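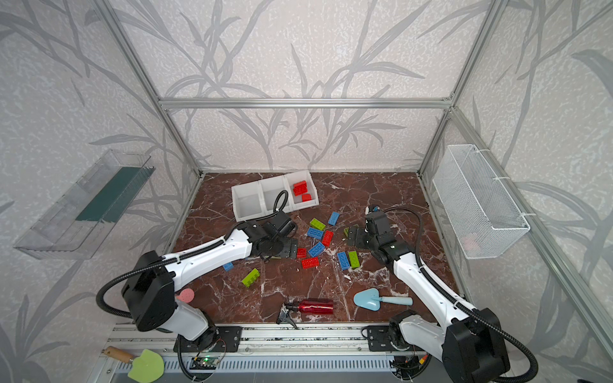

Notícias do clube de robótica

Voltámos! E voltámos com peças de encaixe espalhadas por todo o lado, como já é tradição cá em casa. O grupo da tarde anda metido no desafio da separação por cores: dois braços, um monte de peças azuis, vermelhas e verdes, e um organizador branco com três compartimentos para arrumar tudo. Parece coisa de criança de cinco anos, não parece? Pois experimentem fazê-lo com duas garras que querem ir as duas à mesma peça — eu tentei e passei uma vergonha enorme à frente dos miúdos.

A Areeba Talpur e a Areeba Virk (sim, temos duas, e sim, respondem sempre as duas ao mesmo tempo) ficaram com o braço esquerdo. O Sohail e a Nusrat tratam do direito. A regra que combinámos é simples: cada cor tem o seu compartimento, uma peça de cada vez, e quem deixar cair uma fora da mesa vai buscá-la. As vermelhas vão para a direita. As verdes e as azuis ainda estão em discussão, porque cada dupla quer ter o compartimento mais perto do seu lado!

O que nos tem dado mais luta são as peças pequenas, sobretudo quando ficam encostadas umas às outras. A Nusrat acha que devíamos começar pelas que estão sozinhas e deixar o monte para o fim, e eu estou inclinada a dar-lhe razão. Vamos testar as duas maneiras com o cronómetro na mão.

A demonstração para as famílias fica para março, na sala do costume. Quem quiser entrar no grupo ainda vai a tempo, basta falar comigo no fim de uma sessão ou deixar o nome na folha da porta. E se tiverem peças destas esquecidas numa gaveta lá em casa, tragam — de qualquer cor, que nós logo arranjamos maneira de as separar.

Fouzia Ansari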